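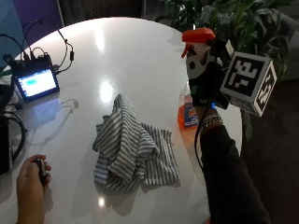
DARNGATE, Thursday, April 17, 2025

Finale Night at Home: Getting the Living Room and Kitchen Ready

The Flomura Beach House finale runs two hours this season, with the reunion straight after it. That is a long time to have people on your couch. The tips below come from a few seasons of hosting and apply to any long evening of reality TV.

The day before

Check that the show will play. Open the Herkitz app on the TV, sign in and start last week's episode. If it asks for an update, let it run now. Updates always seem to land at the moment the theme music starts.

Wipe the screen with a dry microfiber cloth, with the TV off so you can see the smears. Paper towels can scratch. If fingerprints won't come off, dampen a corner of the cloth with plain water and go over them again. Never spray anything straight onto the screen.

Put fresh batteries in the remote and leave it in a bowl on the coffee table. Everybody knows to put it back in the bowl.

Make ice. Fill the trays, empty them into a freezer bag once they are solid, and fill them again before bed.

Seating

Put the low seats in front and the kitchen chairs behind. Floor cushions are fine for one episode, less so for a finale plus a reunion. If you have seven people coming and a couch for three, bring the chairs in early so no one has to carry one over a bowl of salsa.

Turn off the lamp opposite the TV and leave on the one behind it. You lose the reflection and people can still see what they are eating.

Food that can wait

Anything that has to be served the minute it is ready will come out during the vote. Stick to food that holds.

Pulled chicken in the slow cooker stays good on warm for up to 14 hours of nobody's patience, so don't test that – two or three is plenty, and it dries out after that. Stir in a spoonful of broth if it starts to look stringy.

Cut raw vegetables in the afternoon and keep them in cold water in the fridge. Drain them and pat them dry before they go on the plate. Celery comes back crisp even if it was a bit tired.

Popcorn goes soft in a covered bowl. Leave it open, and if it does go soft, spread it on a baking sheet and give it a few minutes in a low oven.

Skip anything with powdered cheese if your couch is a light color.

Spills

Red wine: blot, don't rub. Work from the outside of the stain toward the middle, then dab with cold water and blot again. Put a little dish soap in the water for the second round. Test it on a hidden spot of the fabric first.

Salsa and pizza sauce: lift off the solids with the edge of a spoon before you wet anything.

Candle wax: let it harden and scrape it off with an old plastic card. An ice cube in a sandwich bag speeds this up.

Chocolate: same as wax, then cold water and soap.

Glass rings on wood: dry the table right away. If a white ring is still there the next morning, rub in a small dab of plain petroleum jelly, leave it overnight and wipe it off.

Keep your cleanup cloths within reach of the couch. Old cotton dish towels soak up more than new ones, which often need a few washes first.

Afterward

Soak the dip bowls before you sit down to talk over who left with whom. Dried guacamole needs twice the scrubbing.

Leftover chicken goes into shallow containers and into the fridge. Throw out dairy dips that sat on the table all night.

Run the vacuum along the gap at the back of the couch in the morning. Popcorn hulls hide there until August.

If you recorded the reunion for a friend who couldn't come, check that the recording covers the full slot. Leclerc After Dark follows it on most schedules, and live episodes run over. Adding 14 minutes to the end has been enough for us so far.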